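Capítulo 7
Peças soltas num recipiente: forma, posição e ordem

O que vai estudar neste capítulo
A diferença entre arrumar e conter
Como a forma de uma caixa influencia o modo como as peças pousam
Posição estável, apoio e inclinação
Como desenhar e registar um conjunto desordenado

Despeje uma mão-cheia de blocos de madeira dentro de uma caixa e olhe lá para dentro. Repita. Repita outra vez! Nunca obterá duas vezes o mesmo desenho, e no entanto há coisas que voltam sempre: blocos deitados sobre a face mais larga, blocos encostados às paredes, um ou outro atravessado em cima do vizinho. É um espetáculo modesto, que qualquer pessoa pode montar em cima da mesa da cozinha, e há nele geometria e mecânica suficientes para ocupar um capítulo inteiro (e bem podíamos ter escrito dois).

Nos capítulos anteriores trabalhámos com peças alinhadas: tijolos numa parede, livros numa prateleira, caixas numa palete. Agora largamos as filas. Na oficina de Emília Ondrejka, em Pridudport, os restos de corte vão todos para o mesmo contentor ao fim da manhã, sem ordem nenhuma, e é ali que os aprendizes fazem o primeiro exercício do ano. Antes de tocarem numa peça, têm de desenhá-la como está. Parece fácil até se pegar no lápis.

7.1 Conter não é arrumar

Chamamos recipiente a qualquer objeto que limita o lugar onde as peças podem ficar. Uma gaveta, um cesto e um contentor de metal são recipientes. Arrumar é outra operação: exige que cada peça tenha uma posição escolhida. Um recipiente cheio pode estar completamente desarrumado, e um recipiente quase vazio também.

Este segundo caso é o mais interessante para começar. Quando há muitas peças, elas apoiam-se umas nas outras e é difícil saber qual segura qual. Com poucas, cada uma mostra claramente onde assenta: no fundo, numa parede ou nos dois ao mesmo tempo. As paredes inclinadas tornam tudo mais rico, pois uma peça comprida pode ficar encostada a elas sem chegar a deitar-se por completo. Procure na fotografia seguinte um bloco encostado à parede e outro quase horizontal sobre o fundo, e compare os dois.

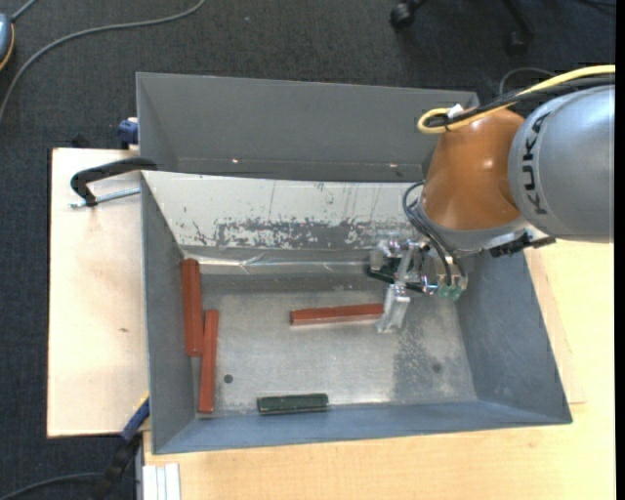

7.2 Ler uma posição

Para descrever a posição de um bloco alongado bastam três perguntas. Em que superfícies se apoia? Para onde aponta o seu comprimento? Uma das extremidades está mais alta do que a outra?

Volte ao contentor cinzento com estas perguntas na mão. Dois dos blocos castanho-avermelhados, do lado esquerdo, estão quase paralelos à parede lateral. O bloco central segue outra direção, e a sua extremidade direita fica ligeiramente acima da esquerda. É um desvio pequeno, daqueles que o olho corrige sem pedir licença: muitos leitores, ao desenhar de memória, põem o bloco direitinho. Experimente e veja se lhe acontece!

A cor ajuda a separar as peças, mas convém não confiar só nela. Uma peça verde-escura na sombra confunde-se depressa com o que a rodeia, e quando parte dela está tapada temos de distinguir entre o que vemos e o que supomos. Neste livro, o contorno visível desenha-se a traço cheio e o contorno suposto a tracejado. Mantenha esta convenção até ao fim do capítulo, porque a secção 7.5 depende dela.

7.3 O caderno de Moffat

Hamish Halliday e Kenna Lindsay, professores em Moffat, levaram o exercício mais longe. Durante um inverno, os seus alunos deixaram cair 23 blocos iguais numa caixa de paredes inclinadas, desenharam o resultado, esvaziaram a caixa e recomeçaram. Juntaram 191 desenhos. Reproduzimos uma seleção no final do capítulo e vale mesmo a pena demorar-se nela: os primeiros são tímidos e demasiado direitos, os últimos têm uma liberdade de traço que dá gosto ver.

Material para a atividade 7.A
Uma caixa aberta, de preferência com paredes inclinadas
Cinco blocos alongados, de duas cores
Papel, lápis e régua
Um transferidor

Atividade 7.A
Deixe cair os blocos na caixa, de uma altura de um palmo. Sem lhes mexer, desenhe o conjunto visto de cima. Marque com um ponto cada contacto entre um bloco e a caixa, e com uma cruz cada contacto entre dois blocos. Troque o desenho com um colega e tente reconstruir a posição dele na sua própria caixa. Guarde os dois desenhos, que voltarão a ser usados na secção 7.4, onde se define a posição estável.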